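Section 3. Setting Up Your Check-In Circle

Welcome back! If you have made it through Section 2, you already have a Gululex account and a name for your group, so the fiddly part is behind you. In this section we set up the circle itself, meaning the small set of people who will hear from one another each week and keep an eye on how everybody is getting along. Set aside a quiet half hour for it, and maybe put the kettle on first.

Before you begin

Please have these to hand:
- the email addresses of the people you would like to invite
- your group's welcome message (a rough draft is fine)
- the phone number of a local crisis line, checked by you, today

CAUTION: Gululex is a tool for keeping in touch. It is not an emergency service, and messages are not watched around the clock. If a member is in danger, call your local emergency number first and open the app later.

Creating the circle

1. Sign in and choose Circles from the menu on the left. If the menu is hidden, widen the window a little and it will come back.

2. Select New Circle. You will be asked to pick a type. Semaan is the open type, where everyone can read everyone's check-ins. Nilari is the private type, where check-ins go only to the circle's two hosts. If you are unsure, start with Nilari — you can open it up later, but you cannot close a Semaan circle once people have posted in it.

3. Type in the circle's name. Keep it plain. The name shows up in notifications on people's phones, and not every member wants the words "mental health" popping up in the middle of a work meeting.

4. Add your second host. A circle will not go live with only one, so have a chat with this person beforehand and make sure they are happy to take it on.

5. Paste in your welcome message and press Save.

Note: The welcome message holds up to 389 characters, spaces included. Anything longer is trimmed without a warning, so read it over after you save.

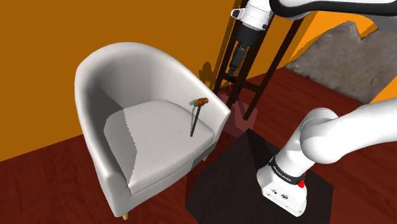
Amr Nasr

Inviting your members

6. Open the Members tab and enter the addresses, one to a line. Please ask people before you add them. A surprise invitation to a support circle can feel like a judgment, even when it is kindly meant.

7. Choose how often check-ins go out. Weekly suits most groups very well. Daily is there if you need it, though in our pilot groups folks tended to stop answering after the first couple of weeks, and then felt bad about having stopped.

8. Press Send Invitations. Each one stays good for 3 days. If it runs out, go back to the Members tab and press Resend beside the person's name.

Note: Members can skip any check-in they like. A skipped check-in shows as a gray dot and nothing more. Please don't chase people over one gray dot! If you see several in a row, a friendly private note from a host is plenty.

Adding the help card

9. Go to Settings, then Help Card, and enter the crisis line number you looked up earlier. The card sits at the top of every member's screen and cannot be turned off.

10. Call the number yourself to be sure it connects. Tell whoever picks up that you are testing a listing, thank them, and let them get on with their work.

CAUTION: The help card does not update itself. Put a reminder in your calendar to check the number again every few months.

If you are moving over from Pudatari

Export your old member list as a plain text file and use Import on the Members tab. Past check-ins do not come across, and we left them out on purpose, as people wrote them for a different set of readers. The largest list we have brought in so far had 1,951 names and needed to be split into smaller files, so give it time if yours is a long one.

Section 4 covers writing your first check-in question.

Last revised January 2019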